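Home | About us | House rules | Visits | Contact

Hello, and welcome to Zenby! I'm the one who started this place, in a draughty unit in Grotbridge, and I still write most of what you'll read on the site. We teach robot arms to handle small things, and we write down how to do it properly.

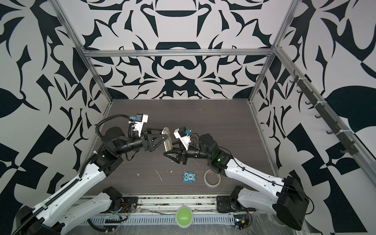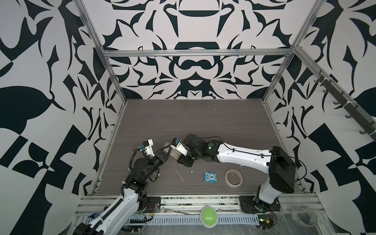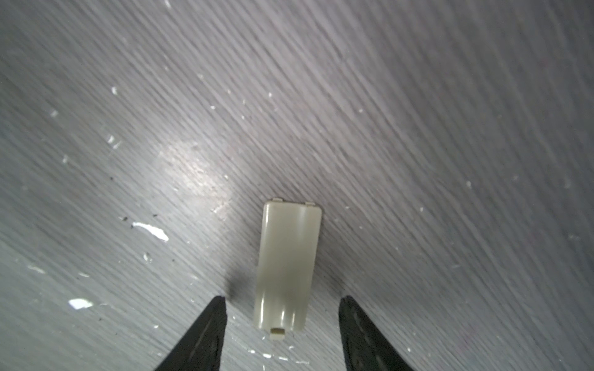 Good practice is what people mostly ring us about, so I'll start with that. Our house rules began as 2 pages taped to a door and have grown to 163 short entries (I know, I know), and the ones I care about most are dull. Take tidiness. There are white scraps on the tabletop beside the little blue owl, and entry nine covers exactly that sort of thing — bits get swept up between sessions, and whatever is left at the start gets noted in the log. Another entry says the green button at the front stays clear, with no tape, tools or coffee near it. I'm a terrible nag about the coffee.

We also have a rule for two arms working close together. One person writes down where they're allowed to meet before anything moves, and a second person reads it back out loud. It feels daft the first time you do it! New starters giggle, then a week later they're correcting me. Speeds are kept low until a job has been run 900 times, and if you change the gripper fingers you go back to the beginning and count again.

The rules get a proper going-over every May. We all sit down with a stack of log sheets and argue — last time we spent a whole afternoon on cable ties and where to put the cut ends. Holst, our sister workshop, uses the same rules with a few changes of their own, and we swap notes on Zostex, the shared logbook we built between us. It had 3439 entries in it when I last looked, plenty of them mine and badly spelt.

If you'd like a copy of the rules, just ask and I'll send you one. You're welcome to change them to suit your own bench, and I'd love to hear which ones you threw out. Visits are fine too, but please write first, as the bell doesn't work.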